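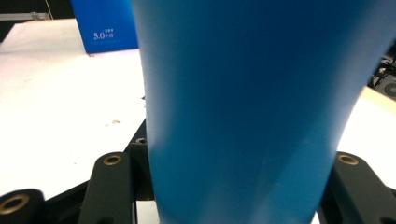
Figure 7.1 A blue cup between the fingers of a black hand-held gripper.

Chapter 7
Does the Handicap Work?

Ask at any sailing club why a slow boat has just beaten a fast one and you will be told about the handicap. Each boat carries a number, her elapsed time is adjusted by that number, and the lowest adjusted time wins. The sum is easy. Whether the number means anything is a harder question, and most books on racing pass over it in a paragraph.

Take the autumn series at Skarkville, which we shall use throughout this chapter. In September the club put 56 boats on the water, from heavy family cruisers to the light Prendum dinghies that plane in a fair breeze. The Prendums won seven of the eight races. Members of the cruiser fleet said the ratings were wrong. The dinghy sailors said the cruisers were badly sailed. Both sides quoted the same results sheet, and neither had much right to. 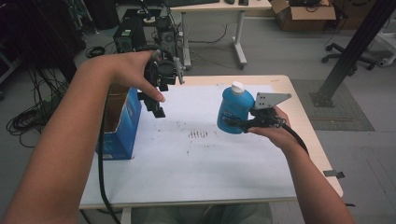

A single number has to stand for a boat in all conditions, and there lies the first difficulty. A heavy hull loses little in a short chop and a great deal in flat water with a light wind. A planing hull behaves like two different boats on either side of a certain wind strength. Average the two and you get a figure that may be wrong on every day of the season.

The second difficulty is the crew. Ratings are commonly revised from past results, but results reward good sailors as well as quick hulls. When the Ultau class attracts three or four strong helms, its rating hardens, and the beginner who buys an old Ultau the next spring is punished for their skill.

Supporters of the Buzatu method claim to have dealt with both problems. Their case rests on 849 race finishes, which sounds a lot until they are divided by class and by wind strength. Some of the groups then hold very few boats indeed, and we should be slow to trust a rating drawn from them.

Section 7.1 sets out how a corrected time is worked out. Readers who already know the sum may go straight to 7.2, where we test it against the Skarkville results.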